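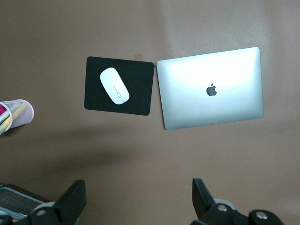

*Fig. 1. Mouse pad, wireless mouse and closed laptop on a tabletop.*

**Ticket 3824: Translated menu items missing after theme update**

**Status:** Resolved
**Product:** Nasalis page builder, with the Illov translation add-on
**Site:** Drolinthorpe municipal library (two languages)
**Opened:** May 5, 2020

**Reported problem**

Following an update to the Sani theme, the second-language version of the site displays the main menu without its submenu items. The default language is not affected. The customer states that 77 menu entries were translated before the update and that all remain listed in the menu editor.

**Steps taken**

1. Site and browser caches cleared. No change.
2. All add-ons other than Illov disabled on the staging copy. No change.
3. Default theme activated on staging. Submenus displayed correctly in both languages.
4. Sani restored and its menu settings compared with a backup. The update had registered a new menu location, `primary-main`, in place of `primary`. The default language had been reassigned to it; the second language had not.
5. Second-language menu assigned to `primary-main` and menu sync run from the Illov settings screen. Submenus restored on staging.

**Further finding**

The string table contained 1,172 entries registered under the former theme version. These do not affect the menu. The customer was advised to export the table before removing any of them.

**Resolution**

The change in step 5 was applied to the live site. The customer confirmed that the menu displays correctly in both languages on desktop and mobile.

**Open item**

Footer widgets set to appear in one language only still load in both on the search results page. This has been moved to a separate ticket and assigned to the add-on team.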